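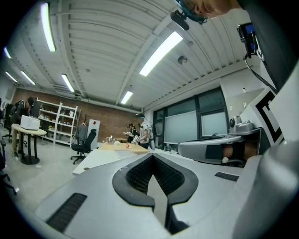

Mirjam De Haan
Clirketti Study of Shared Workrooms, Skaltville
Oct 13, 2022

3. The Room at Skaltville

3.1 Why one room

Most of what has been written about putting things away deals with homes, and a smaller part deals with warehouses. The shared workroom falls between them. It has more users than a kitchen and far fewer rules than a stockroom, and the things in it tend to be small, mixed and owned in common. When the Clirketti study was planned, we meant to visit several such rooms for a day each. After the first visit to Skaltville we dropped that plan and asked to stay in one place. I am still glad we did. A room gets more interesting the longer you look at its shelves, and a good part of what follows would have been missed in a day.

The building belongs to Desmet, which lets the ground floor as a single workroom. It is used for repairs, model making, sewing, sorting and a fair amount of sitting around. Members pay by the quarter and may leave shared supplies out, but there are no lockers, and personal projects go home at night. This arrangement matters for the results. Every person who works at Skaltville takes things from a common store and returns them to it, often several times in one sitting, and often while somebody else is looking for the same thing.

3.2 Walls, ceiling and light

Three features of the room shaped our study more than we expected: the brick, the ceiling and the lights. The red brick wall at the back (Figure 3) has never been plastered, and the members like it that way. So do I. It makes a warm, dark background, and a white shelving unit placed in front of it stands out clearly from across the room. Several members told us that when they first joined they used the contrast to find their way: look for the white against the red, walk toward it, then start searching.

Figure 3. The Skaltville workroom, with fluorescent lighting on the white corrugated ceiling and white metal shelving in front of the red brick wall at the back.

The ceiling is white and corrugated, with ribbed panels and beams running across. Its main virtue for our purposes is that it throws light back down. The fluorescent fixtures are spread over the ceiling and light much of the room from above, which is a great help at the tables and much less of a help at the shelves. Light that comes from overhead reaches the top tier easily. It reaches the front edge of the tiers below, and then it gives up. Anything pushed to the back of a lower tier sits in the shadow of the tier above it.

We had not planned to study light at all. It entered the project in the first week, when a member went down on one knee, put her whole arm into the bottom tier and brought out the correct box of snaps by feel. She had done this so often that she no longer thought of it as searching in the dark. From then on we noted where on its tier each thing was kept, front or back, as well as which tier it was on.

3.3 The shelving and what is kept on it

The unit itself is about as plain as furniture gets. It is white metal shelving in several tiers, and it holds assorted small items. Open shelving is sometimes treated as the poor cousin of the cabinet, and for keeping dust off it surely is. For a study of shared tidying it is wonderful. Everyone can see the state of the store from wherever they happen to be working. People notice a gap. They also notice a mess, though as we will see in Section 4 they put up with a mess much longer than they put up with a gap.

During our stay the shared supplies included thread, tape, clips, batteries, glue, pencils, sandpaper, buttons and a large family of small boxes whose contents changed from week to week. We made no attempt to fix the contents in advance. Earlier work has often handed people a prepared set of objects and asked them to sort it, and the results are clean and easy to compare, but a prepared set has no history. The supplies at Skaltville have plenty. A tin that once held screws is still called the screw tin although it now holds needles, and long-standing members go straight to it. New members read the lid and walk past.

Labeling was done with Vovasum, a set of written cards that hang over the shelf edge and can be moved by hand. The cards were in use before we arrived. Members write them, move them and throw them out as they please, and there is no master list. Some cards name a kind of object ("clips"). Others name a job ("mending"), and these turned out to be the most loved and the most argued over. A job card gathers things that are used together, so a person who sits down to mend can lift out nearly everything at once. The trouble begins when scissors are wanted for something else, and the person who borrows them has to decide whether they live with mending or with cutting.

3.4 Procedure

Observation took place in March, with 23 members taking part. We worked in 3 rounds. In the first we left everything as it was and only watched. In the second the members moved the most used supplies to the front edge of whichever tier they were already on. In the third they kept that order and rewrote the cards together over a long and very cheerful evening.

Across the rounds we recorded 667 returns. A return is counted when a person who has taken something from the shelving puts it back, anywhere on the unit, and lets go of it. Things left on a table were written down separately and are not part of the count. For each return we noted the tier, front or back, whether the object went under the card it came from, and anything the person said aloud while doing it.

That last column was an afterthought and became my favorite. People talk to shelves. They say "no, not you" to a box they have just moved aside, and they say "there you are" to a roll of tape. More usefully, they say what rule they are following. One member, setting a glue bottle down well away from the glue card, announced that it was nearly empty and should stand where somebody would see it. Without the remark we would have put that return down as a plain error. With it, we could see that she was using the front of the shelf as a message to the others.

3.5 Coding the returns

All returns were coded by 2 readers working apart, who then met to settle the differences. Most of these concerned the word "same." If a spool goes back under the right card but behind a box where it had been in front, is it in the same place? We began by saying yes. By the end of the first round we had changed our minds, having watched too many people fail to find things that were, by our own coding, exactly where they belonged. The earlier returns were then coded again from the written notes. In this paper "same place" means under the same card and at the same depth.

We also kept apart two kinds of misplacement that are easy to lump together. A drift is a return that lands next to the right place, usually when the right place is full. A move is a return that lands somewhere quite different, usually for a reason the person can give if asked. Drifts are small, but they add up, and at Skaltville they slowly pulled the sewing supplies toward the end of their tier until the card no longer hung over any of them. Moves are larger and get corrected sooner, often by the next person who comes looking.

3.6 Limits of the setting

One room is one room. The members at Skaltville know each other well, and some of the good temper we saw around the shelving probably comes from that. The brick wall and the white unit make for a contrast that many workrooms will not have, and a room with windows beside its storage would have a different pattern of shadow. We did not measure light levels, and what we say about the backs of the lower tiers rests on what people did there and what they told us.

We also have nothing to say about large objects. Tools too big for the tiers were kept elsewhere under their own customs, which deserve a paper of their own (the story of the long ruler alone would fill a section). The results in Section 4 apply to things that can be held in one hand and set down on an open shelf by someone who would like to get back to what they were making.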